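Workshop notebook, Fludton bench
August, started 8:30 in the morning

Paste paper trials, continued from the last notebook. Working on the batch for the Indo endpapers and on why the Clalen sheets keep cockling after they come off the drying line. Isla Galbraith has asked for a straight answer before she cuts the boards, so this entry is longer than usual.

Where things stood: the Clalen stock takes color well but goes wavy within a day, and the wave does not press out. The Greco stock is stiffer, stays flatter, and takes color badly. It soaks up the first coat so fast that the comb drags and leaves dry scratches. Neither one is right for the job as it is.

Paste made fresh. 32 grams wheat starch to 900 ml water, cooked slowly, stirred the whole time, taken off when it turned from cloudy to translucent. Left to cool with paper laid on the surface to stop a skin forming. Strained twice. The first straining caught a good few lumps, so the heat was probably too high at the start. Next time use the heavy pan.

Divided the paste and mixed color into it. Indigo came out too dark and I let it down with plain paste until a finger smear on scrap showed the paper through it. The ochre was gritty. Ground it again with a little water and it improved, but I would not put it on a visible cover.

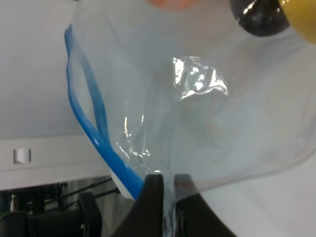
Storage is the other half of the trouble, and I had not been keeping notes on it. Cut stock has been sitting out on the open shelf, next to the window, and the sheets on top of the pile are never in the same state as the ones below. From now on cut sheets go into closed bags as soon as they are trimmed. Clear zip-top bags like the one in the photo will do for sample sizes, and the blue seal is easy to find when your hands are covered in paste. Full sheets will need something bigger, or the flat drawer with the lid taped. Write the stock name and the grain direction on a slip and put the slip inside, since pen on plastic rubs off.

Grain direction. I went back and checked the Clalen sheets with the bend test and then the damp strip test. The two tests agreed, and they did not agree with the label on the packet. The sheets are grain short. We have been dampening and hanging them as though they were grain long, so they were clipped along the wrong edge and pulled unevenly all the way down as they dried. That explains most of the cockling, maybe all of it.

Ran 18 sheets of Clalen with the clips moved to the other edge. Dampened both sides with the wide sponge, let them rest under plastic until the shine had gone, then pasted, combed and hung. Kept 4 back undampened for comparison. The undampened ones curled before I had finished combing and I could not get a clean pattern on them. That settles the question of whether we can skip the damping step. We can't.

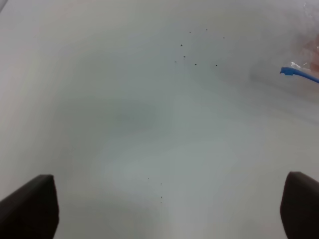 White work surface, close up.

Patterns tried, in order: straight comb, wave comb, wave over straight, cork print, crumpled paper dab. The wave over straight is the one Isla wants and it is the hardest to keep even. Starting from the far edge and pulling toward the body works better than going side to side. The comb needs wiping after every pull. If it is left, the paste builds up between the teeth and the next line is fat at the beginning and thin at the end.

Cork print is forgiving and would suit the slipcases. The crumpled paper dab looked like a bad wall. Not doing it again.

Sealing coat: tried thin methyl cellulose on two of the older indigo sheets. It held the color down under a dry cloth, but a damp cloth still lifted a little blue. Wax on top helped and made the surface darker than I like. Left one half waxed and one half bare on the same sheet so she can compare them side by side.

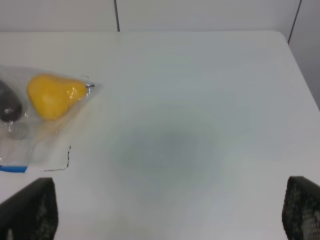

Can the Greco stock still be used if it is sized first?
Probably for the inside linings, where the pattern hardly shows. One thin coat of gelatin size slowed the soaking enough to get a readable comb line, though the color stayed dull and I would keep it off the covers.

Afternoon. Took down the first of the hung sheets. Still a slight rise along one edge, much less than before. Put them between blotters under the heavy boards. Blotters to be changed this evening and again in the morning.

Late check, 6:15. Changed blotters. They came away damp, more so in the middle of the stack than at the ends. Rebuilt the stack with fewer sheets between each board.

To do:
Regrind the ochre, or order it finer.
Relabel every packet of Clalen with the correct grain.
Ask whether the Indo boards are being cut before or after the endpapers are approved.
New sponge — the old one is shedding.
Trim the test strips and paste them in on the next page with the paste ratio written beside each one.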